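Skasum – bed-top tidying subset

Part of the Wedholm household chores set. It asks one narrow question: can a two-finger policy clear loose objects off soft bedding into a tray, in homes it has not been trained on?

Contents
- 310 episodes, of which 267 passed review
- 2 homes, both in Billville
- recorded in May

Baseline results
Rigid items go in reliably. Thin or springy items do not – the fingers close on fabric first, and the policy seldom lets go and tries again. After 5 failed grasps an episode is stopped and labelled "abandoned". We would not call this chore solved.

Known gaps
No lidded trays, no wet items, no folding of the bedding.

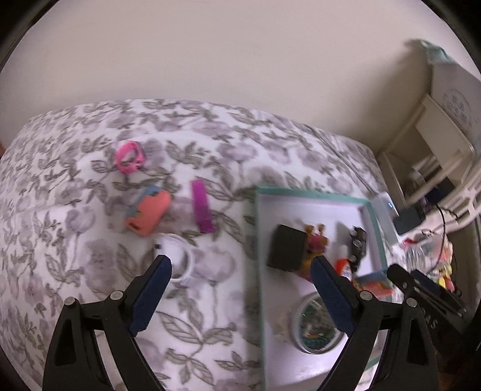
Fig. 1. Sorting task: hair tie and white ring on the comforter, other small items in the teal-rimmed tray.

Labels by Myung-ja Sun. Questions about splits go to Leopoldo Cortés.

© Wedholm 2024 | Contact | Back to top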